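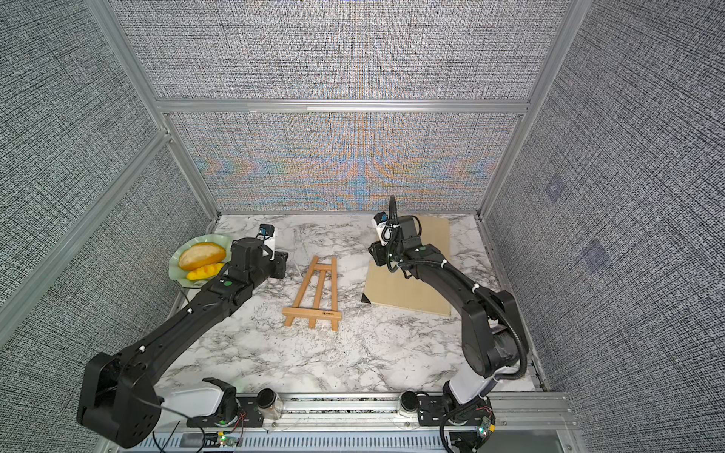 # Zombridge: final report, fault section

Mon 16 December

Our proposal promised a two-arm system that would set up a small wooden easel and put a board on it. The grading sheet asks for "one significant failure and your response to it." We had a selection. This section covers the one that cost us most of December and a gripper finger.

## What was supposed to happen

The left arm picks up the easel by its top and stands it up. The right arm brings the board across and lowers it onto the ledge. The toy bread on its plate stays where it is. It belongs to last semester's task, and we kept it as something the arms had to leave alone, a rule they followed better than most of our others.

Both arms run from one controller program, which we named Zombridge late at night and were then stuck with. On top of it sits Belay, our safety layer. Belay watches motor current on every joint and is supposed to stop both arms when either one pushes harder than it should.

## What happened

On the second day of full runs, the left arm closed on the easel and began to lift. One of the easel's feet caught against the board, which the right arm was already holding. The left arm pulled. The right arm, told to hold its position, held its position. Belay noticed the overload and stopped the left arm, exactly as written.

It did not stop the right arm. The right arm felt its load change, decided it was no longer where it should be, and corrected itself with real commitment for 832 milliseconds until one of us hit the power switch. The finger cracked at the screw hole. The easel was fine. It has been fine through everything.

## Why

We first blamed the cables, as is traditional. We reseated all of them and got the same result, minus an afternoon.

The logs were more useful. Belay ran as 2 separate processes, one per arm, and each was meant to pass its stop on to the other. The message was sent. The receiving side checked its queue only after finishing the current move, and a "hold position" move never finishes. The stop sat in the queue, correctly formatted, waiting its turn.

Our tests had missed this because we had always tripped the stop with the other arm idle. The test plan has a line reading "both arms: same as above." We wrote that line.

## What we changed

- Belay is now a single process with authority over both arms.
- Stops skip the queue and are checked on every control cycle.
- "Hold position" has a force limit and a timeout.
- The right arm may not grip the board until the easel is standing and the left arm has let go.
- A person keeps a hand on the power switch during any two-arm run. This was already in the lab rules.

## Retest

We forced the fault 20 times, with each arm in turn as the one that trips, and both arms stopped every time. The full task still fails fairly often, mainly because the left gripper gets a poor hold on the easel's narrow top and drops it. It now fails with both arms standing still afterward, and we have asked for that to be graded as progress.

Still open: the stop doesn't record which arm tripped first, so the log has to be read by hand. The replacement finger is printed and fitted, and the spare is in the drawer under the bench.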